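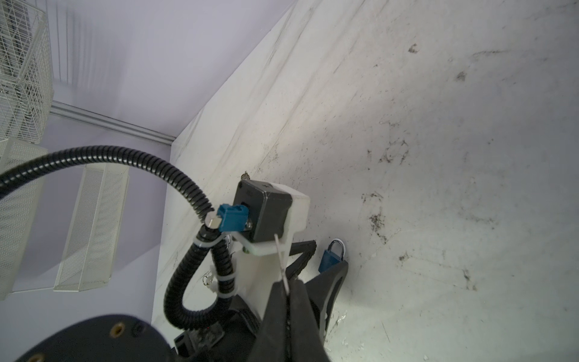 *Blue connector plug and black cable conduit beside a scuffed white surface.*

**Pilent opens orders for the Vira 2 handset, with user-replaceable battery and 90-hertz display**

Pilent has opened orders for the Vira 2, a mid-range handset with a battery that the owner can remove and replace without heat or solvent. Shipments to retail partners in Australia and New Zealand begin in December.

The Vira 2 replaces the original Vira, which stays on sale while stock lasts. It uses a new mid-frame in recycled aluminium, an OLED display with a refresh rate of 90 hertz, and a rear cover held by captive screws. The handset weighs 221 grams with the battery fitted.

"The first Vira had a glued cell, and most of the units that came back to our service centre came back for that cell," said Annapurna D'Souza, head of hardware at Pilent. "We moved the antenna lines to the upper edge and used the space for a rigid battery tray. The handset is slightly thicker as a result."

**Display and camera**

The display steps down automatically when the content is static. Peak brightness can be limited in settings, and the limit is kept after a restart. The rear camera has a single main sensor with optical stabilisation. There is no separate macro or depth camera.

**Software**

The Vira 2 ships with Collet, Pilent's own launcher and settings layer. Collet can be switched off in full, leaving the standard Android interface. Security patches will be issued monthly for the support period, and the bootloader can be unlocked through the owner's account page.

"Collet is now a normal app package, so a launcher fix can go out without a full system image," said Venkatesh Krishnan, software lead. "Carrier testing applies only to the system image."

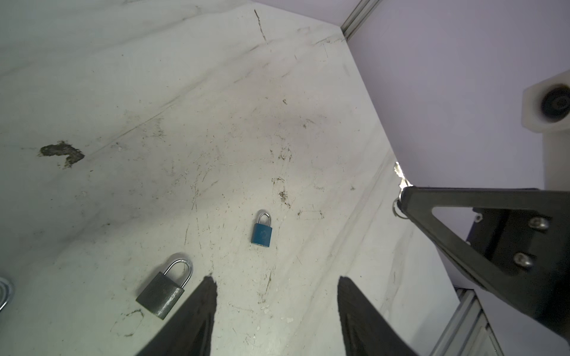 *Two padlocks on a white tabletop, the smaller one teal-blue with a silver shackle.*

Fingerprint unlocking is built into the power key. Face unlocking is offered for the lock screen only and can't be used to authorise payments. Biometric templates are stored on the handset and are erased on factory reset.

**Parts and service**

Batteries, rear covers and charging ports will be sold through Cemau, Pilent's parts distributor, from the first day of shipping. Repair guides will be published at the same time. The warranty isn't affected when an owner fits a genuine part – damage caused during fitting is excluded.

**Availability**

The Vira 2 comes in graphite and pale grey, with 3 storage options. Pricing will be confirmed by each retailer. The case and desk charger made for the original Vira don't fit the new model.

**Media contact**

Vimala Thampi, Communications, Pilent
Review units are available on request. Please state the preferred colour and storage option.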